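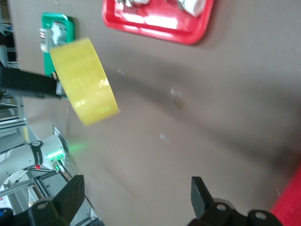

Third drop before lunch. The left arm had it, then the left arm didn't have it, and the roll went off across the table and over the edge and under the rack where the dead cables live. I got down on my knees for it. Again.

Cell 9 had been mine for two weeks. Before that it belonged to whoever wrote the notes in the drawer, all capitals, no signature. CHECK LEFT FINGER SCREWS. DO NOT TRUST LEFT FINGER SCREWS. On the back of one sheet, a grocery list. Eggs, dish soap, something I couldn't read.

The job was a handoff. Left picks up tape, right takes tape, right puts tape in the red tray. A kid could do it. I did it myself a few times with my own hands, to feel how it should go, and the shift lead walked by and didn't stop.

Twal wanted it running by four. Twal was paying for the whole line at Grernstead, so when Twal wanted something by four the phone rang at noon and one and one-thirty.

Stop button. Key out. Key in pocket. I put my palm flat on the arm the way you would with a horse, which does nothing, and got the small hex driver out.

Left finger screws. Tight. I backed them off and did them up again anyway, half a turn, half a turn, quarter. Wiggled it. Nothing moved. So much for the notes.

Pads next. The rubber on the inside of the finger had gone shiny. You could see it if you tilted your head under the lamp, a smooth patch the size of a thumbnail. Tape is slick on the flat side. Shiny on slick. Well, there you go.

New pads were in the Dadix bag, top shelf, except the Dadix bag had the wide ones and we needed the narrow. I stood there holding the bag like it might change its mind. Phone rang. Let it.

"Alis would have cut them down," the guy from the next cell said, over the partition. Alis was the old place, before the merger. Half the floor came from Alis and half didn't and you could tell who by how they wound a cable.

So I cut them down. Steel ruler, fresh blade, slow. First one came out crooked. Second one good. Third one good. Peeled the old pads off with my nail, wiped the metal with alcohol, waited for it to dry, didn't wait long enough, wiped again. Pressed the new ones on and held them, counting under my breath. Lost count and started over.

One-fifty. Wiped down the tabletop too while I was there. Little white flecks everywhere, there always are, they come back.

Then the teaching. With new pads the fingers close sooner, so every grip point is off by a hair and a hair is plenty. I walked the left arm in by hand control, tap tap tap, lower, lower, too low, up. Closed. Watched the roll sit there in the grip and not slip. Brought the right arm over. It came in from the wrong side on the first try and I hit stop so hard the cover rattled.

Okay. Breathe. Fixed the approach. Wrote it down, on the same sheet as the eggs becuase that was the paper I had.

Run one. Good.

Run two. Good, a bit crooked in the tray.

Run three, the left arm paused halfway and did nothing. Just held the roll up in the air. I looked at it. Screen said ready. I was thinking about my mother's kitchen, for some reason, how she'd stop with a plate in her hand and stare at the window and you didn't know whether to say something. Then I saw the cable had caught behind the rail. I freed it and put two ties on it and the arm went on like I'd never been there.

I let it go by itself after that. Sat on the upturned crate with the counter in front of me. Ten. Thirty. At 36 the phone rang and I picked it up and said it's running, and a voice said how long, and I said since just now. They wanted 167 without a drop. Fine. They could have it.

It got dark early, that September. The lights over the other cells went off one bank at a time. 120. 140. Pick, pass, place, and me emptying the tray and setting the rolls back at the start, over and over, so that for a while there were three of us on the job.

At 150 I noticed I was holding my breathe at every handoff.

167 went into the tray and I reached for the key, then left it. Got out the sheet. Under the screws and the eggs and the new approach I wrote PADS. CHECK THE PADS. All capitals. I didn't sign it either.

Then I sat back down on the crate and watched it pick up the next one.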